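Rope, cord and the drawer of shame

If you've got a drawer or a tub in the garage that's one enormous knot, this one's for you. Mine held every bit of rope we'd owned since the Kincaid house (clothesline, tent guys, the cord off a blind I swore I'd fix) and I finally tipped the lot out in March and dealt with it.

1. Clear a proper surface first

Don't try this on your lap in front of the telly. You want a table at standing height, and a pale top is best because you can see the fluff and frayed bits as they come off. I lay down a flat piece of cardboard before any cutting or gluing, and when it's too chewed up it goes in the recycling.

2. Find an end and make a big loop

Pulling hard is how I wrecked a perfectly good length of Plinov cord, so go gently! Find one end, lift it and let the rope make its own curve. Twisted rope likes a wide, lazy arch and if you force it into a tight bend the strands start to open up and you'll never get them lying nicely again. 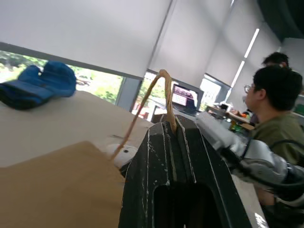
3. Tape before you cut

Wrap masking tape tightly where you want the cut, then go through the middle of the tape. Two neat ends, no fraying. I leave a 15 cm tail on anything I'm planning to knot, and I've still come up short more than once.

4. Coil, tie, label

Coil it loosely, tie it with a scrap and write the length on a tag. Anything under 2 metres goes in the garden bucket for tomatoes. The rest hangs on 6 hooks from the Grasitz hardware shop, colour facing out, and the really scratchy stuff lives in an old Pasness biscuit tin with the twine. I still haven't fixed the blind.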